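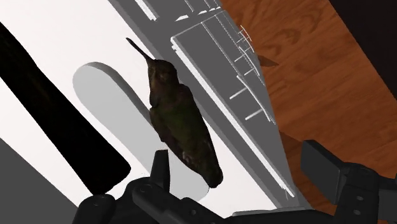

Hummingbird, green and brown, long beak.

Gidness Hummingbird Garden: Frequently Asked Questions
Updated April 2019

When do you open?
First week of February. The birds keep their own calendar and have never asked for ours.

What does it cost?
Admission is $7. Kids under five get in free, provided they are attached to an adult.

Can I feed the birds?
Please leave the feeding to us. We mix one part white sugar to four parts water — no honey, no red dye, no leftover soda. 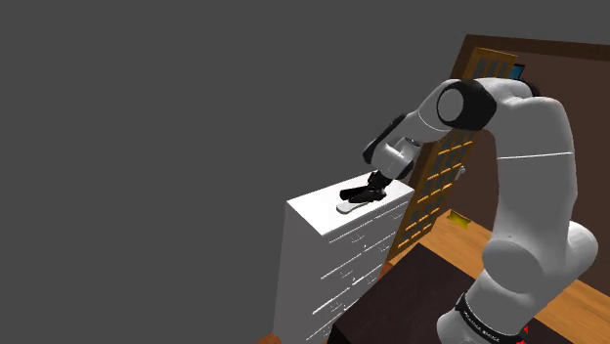 How do I get to the garden?
Take the Erano road north for 13 miles and turn left at the feed store. Your phone will want you to turn right. Your phone has never been here.

Are dogs allowed?
On a leash, on the lower path only. Cats may wait in the car, or better, at home.

Will I get a good picture?
You will get 1,000 pictures of a feeder. One may have a wing in it. Mornings on the Fülöp Terrace are your best bet.

Do you sell plants?
Bee balm and salvia, by the gate, while they last. We can't ship them, and we can't hold them for your sister.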